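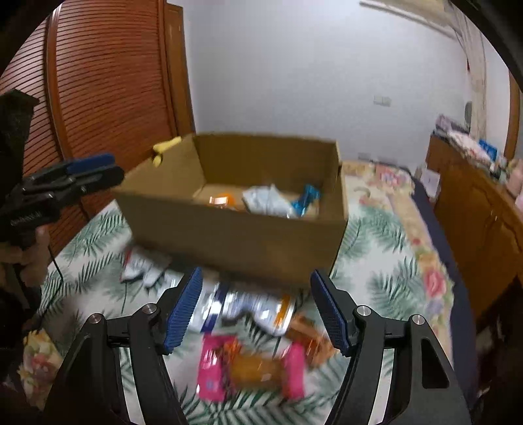 Sesame candy: soft or brittle, and how do you keep it?

Posted in: Sweets and Snacks

rmanalo_kitchen
Hello everybody. I am trying to make sesame candy at home, the kind my aunt bought for us when we were children. I made it two times this October. The first batch was so hard that my father was afraid for his teeth. The second batch was nice on the first evening, but the next morning it was sticky and all pieces had become one piece.

My recipe: 300 grams of white sesame, toasted in a dry pan, 10 grams of butter, sugar and maltose syrup in equal parts. I do not have a thermometer. I test the syrup in cold water.

My questions are two. How do I make it soft, so that it bends a little before it breaks? And how do you store it in a humid place?
Rogelio Manalo

Flinunska
Your syrup is cooked too long for the soft type. When you drop it in cold water, it should make a firm ball which you can still press with your fingers. If it cracks, you are already at brittle. Take it off the heat earlier than you feel is right, because the pan continues to cook it.

Also use more maltose than sugar. Equal parts will always go in the hard direction.

pandey_sweets
I do not agree about the maltose. More maltose gives you chew, yes, but it also takes water from the air, and he says already that his candy is sticky in the morning. In my family we make til chikki with jaggery only, no syrup of any kind, and it stays dry in a steel tin for weeks.

Flinunska
But chikki is brittle, Pandey. He asks for soft. These are different sweets with the same seed in them.

pandey_sweets
Then he should decide if he wants soft or dry. In my opinion you cannot have both without factory equipment.

Nimance
You can have both if you wrap each piece separately. I think this is the part that home cooks skip. A big box with a lid is opened many times, and each time humid air comes in. The shops sell the soft one in single wrappers, closed at the two ends: 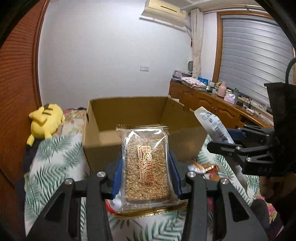
How I wrap mine

Wait until the slab is only a little warm, then cut it with an oiled knife. If you wait until it is cold, the edges crumble. Clear candy film is best. Baking paper is fine for two or three days – after that it starts to stick. Fold the long side first and press the ends flat. I leave the cut pieces on a rack for 60 minutes before wrapping, so no steam is caught inside.

Flinunska
I would wait less than that. In my kitchen one hour in summer is enough for the surface to become tacky.

Nimance
It depends on the weather, you are right. Mine is a dry kitchen.

rmanalo_kitchen
Thank you all. Nimance, where do you buy the film? The only one I found is a roll of 3000 sheets, and this is too much candy for one family.

Nimance
Ask in a baking supply shop, mine sells it in small packs. Cellophane for food also works, but it does not hold the fold so well, so twist the ends.

pandey_sweets
Please try one half batch with jaggery also. Cook it low and stir all the time. If your father can bite it, I would like to know.

rmanalo_kitchen
I will try both. The soft one first, with more maltose and a shorter cooking. One more small question: do you toast the black sesame the same way? I can never see when it is done.

Flinunska
Mix a spoon of white seeds into the pan and watch those. When they are light gold, the black ones are ready too.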